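Home | Issues | Authors | Search

3 comments · 25 shares

3. Garment handling

3.1 Setup

The cell was built in a shared workshop in Arnach, on a white table against a pale gray stretch of wall. Two arms reach the table from opposite ends. Both carry the black grippers used in our earlier Akora build, with new finger pads cut at the workshop. The control software, Movari, runs on one desktop computer and takes a single overhead or side view as input.

Pants were chosen as the main test garment. A waistband and a hem behave very differently under the same grip, and an elastic waistband is the harder of the two — its gathers change the thickness of the cloth from one inch to the next. We kept the grip force the same for both arms and changed only the approach height. Figure 1 shows one of the printed pairs, held at the waistband and near the end of one leg. 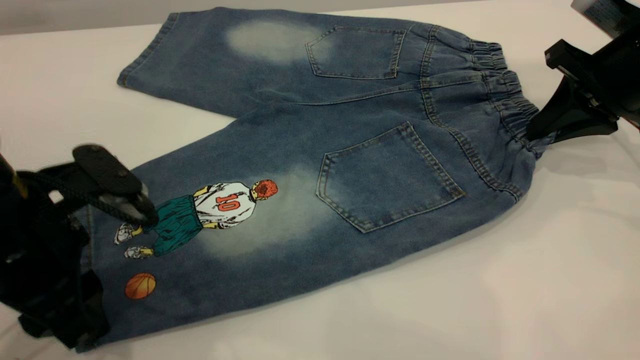

Figure 1. Two-point hold on denim pants, back side up. Right gripper at the elastic waistband, left gripper on the lower leg.

3.2 Choice of grasp points

Grasp points were first marked by hand on 56 views by Anikó Kun, who also wrote the labeling rules. A point on the waistband had to lie near one hip, clear of the center back seam. A point on the leg had to lie close to the hem.

Prints caused more trouble than we had planned for. On the pair in Figure 1, the basketball player and the separate ball on the leg have strong edges of their own, and an early version of the detector took such edges for the garment outline. Faded patches on the seat had a similar effect, though a weaker one. We added up to 1000 synthetic views with random prints and retrained. Pocket stitching was left as it was — it is a useful cue for telling back from front.

Contact the editors | Copyright Shek Workshop Papers | Back to top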